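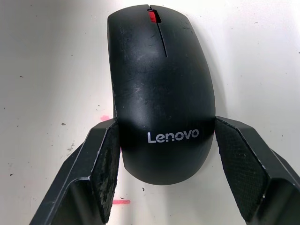

Why is the Brorner district assembly voting again on the road levy?

The first vote was set aside after the clerk's office found that two wards had been working from an old version of the bill. Members for Ikska and Brorner East had a text with the levy ending after five years. Everyone else had one with no end date. The speaker ruled in May that the result could not stand, and the bill went back to the floor with a single corrected text.

Home | Districts | Assembly | Letters | Archive | Subscribe

The second vote will be closer. The ruling group has lost the support of the Ikska members, who say they only backed the levy on the understanding that it would expire. The opposition has put forward an amendment to restore the five-year limit and to publish road spending ward by ward. The district chair's office says it can accept the second part but not the first, as the repair contract with Midolix runs for eight years.

A petition against the open-ended levy was handed in with 3,158 signatures. The clerk threw out 773 of them, mostly for missing addresses, which still left it well over the 1,548 needed to force a public hearing. The hearing will be held in the school hall at Ikska and starts at 6:30 p.m. Anyone who wants to speak has to give their name at the door before it begins. Speakers get three minutes each.

The Mac an tSaoi road is likely to take up much of the evening. It was first on the repair list under the old budget and is now ninth. Residents have asked the works department for the survey behind the change and have been told it will be released with the hearing papers. It had not been released when this issue went out.

If the amendment fails, the bill goes through as written and the levy appears on the next household bills. If it passes, the chair's office will have to reopen terms with the contractor, and no repairs can be ordered under the new budget until that is settled.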